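Progress report - washroom and bath fittings refit, Sinholm guest house
To: Annelies Koller
From: Jonas Hauser
15 Jan 2020

Annelies - short one, I'm on site most of the week. Ground floor is done apart from sealing. First floor basins are in, taps are on, two baths still waiting on wastes. Second floor not started and won't be until the risers are signed off. We are behind where the plan said, mostly down to the Kuster delivery, see further down.

Taps first. The lever pairs went on fine. The crosshead pairs came with the wrong back nuts, too short for the thick basins, so Rok Nikolaidis went to the merchant and got longer ones. Small cost, came out of sundries. All hot taps are on the left now, including the corner room where the old plumber had them swapped. Flow at the top of the building is weak but it was weak before, and the pump is a second floor job. 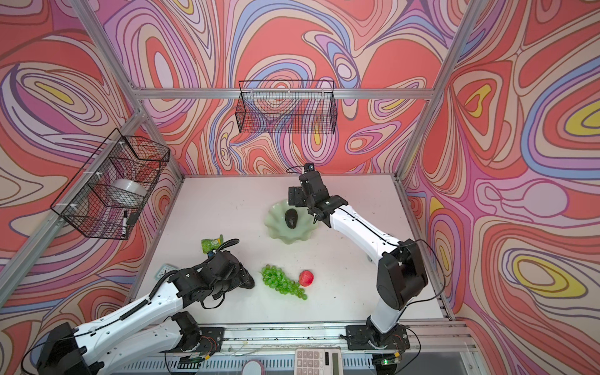
Colors. You asked for a decision on the finish for the ground floor washroom and I still need one. Chrome or brushed, either is in stock. Engelbert Steiner would like the soap dishes to be glass and not more chrome, and I tend to agree. The shape he has in mind is close to the pale mint-green bowl with the wavy ruffled rim, only shallower, so a bar of soap doesn't sit in a puddle. Murkano do something close but not in that green. If you say yes I'll get a sample, if no we stay with the plain dishes from the original list and I can close that line.

Tiling behind the basins is finished on the ground floor. One row was cut badly by the door and has been redone, no charge. Grout is the light gray. Silicone goes on once the heating has been running a couple of days, the room is still too damp.

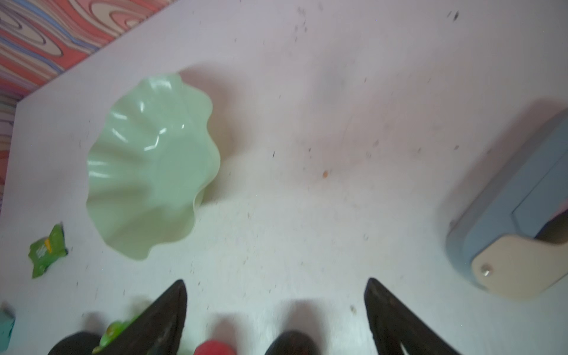
Same goes for the first floor, where the end wall was out of true and had to be packed before any tile went up. Jonas Ortner did that on his own and it looks good. He's also boxed in the pipes under the window. Access panel is on magnets, please tell the cleaners not to pull it by the corner.

Money. Second stage payment of 1000 came in, thank you. Nearly 50 is left in sundries after the back nuts and a replacement pop-up waste. Kuster want a deposit before they will ship the last baths and I have'nt paid it, as the first lot came with a chipped rim. Waiting for their credit note.

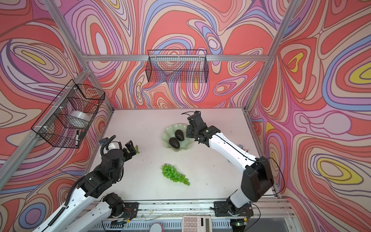 Buvolska Property Services - Fittings and Interiors Team

Open items. Bath wastes, due any day. Extractor for the corner room - wrong voltage, gone back. Mirror lights are here but the electrician needs the final heights, so could you and Engelbert agree on those, I've marked my guess in pencil on the wall. Shower screens are measured, not ordered. Old cast iron bath is still in the yard, somebody local wants it but hasn't shown up yet.

Water was off longer than planned on the ground floor last week. Stopcock seized, had to be changed. Notice went up late and that was our mistake, next time it goes on the door the day before. 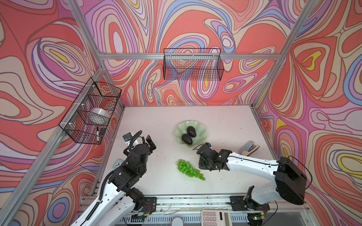

Shower storage is the one change I'd like to make to the spec. The corner caddies on the list are pressed steel with a flat bottom, they hold water and the finish goes at the edges. An open basket is better. Black wire mesh, rectangular, like the one hanging on the back crossbar, would suit the dark screens and rinse clean. Proper screw fixings into the tile of course, with sealed plugs. We'd need a coated one rated for wet rooms and I haven't got a price yet, Rok is asking Murkano wether they stock them.

Next: finish first floor, seal both, pressure test, then move upstairs. Risers should be signed off by early February if the inspector keeps to his slot. I need the finish, the soap dishes, the mirror heights and a yes or no on the baskets from you. Phone is best, I don't see email till evening.

Jonas H.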